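Speaker notes - "Do we need a robot that folds?"
Skolthorpe shared workshop, evening talk, 20 minutes plus questions

Slide 1. Start without hello. Ask who here has built a gripper. Ask who still uses it. Wait for the laugh, if there is one.

Slide 2. What we set out to do. Gareth Haslam wanted a hand-held gripper you walk around with, pick things up, and save the recordings for an arm to copy later. We called it Varma. I said at the time that the arm was the hard part and we were skipping it. I still think so.

Slide 3. Money. Parts came to 134 dollars, not counting the pads we threw out. Don't read the list aloud. Point at the pads line and move on.

Slide 4. Leave this up while I talk about fabric. 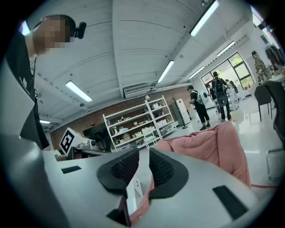
Varma at the workshop, mesh-faced finger pads, pink quilted fabric behind.

Rigid things are easy and every demo video uses them. Puffy cloth has no edge to speak of. Ask the room where they would grab it. They won't agree, and neither did we. If people disagree, what is the arm supposed to learn from us?

Mention the textured pads. Gareth says they grip better. I have asked for a side-by-side test since September and have not seen one.

Slide 5. The claim I don't buy: "30 recordings is plenty." We made 16 of them. Every one was done by someone who already knew the trick. Slow down here - this is the main point of the talk.

Slide 6. What would change my mind. A stranger's jacket, a different table, no coaching. Gareth gets two minutes to answer. Hold him to it.

Questions. If someone brings up Trernus, say we haven't tried it.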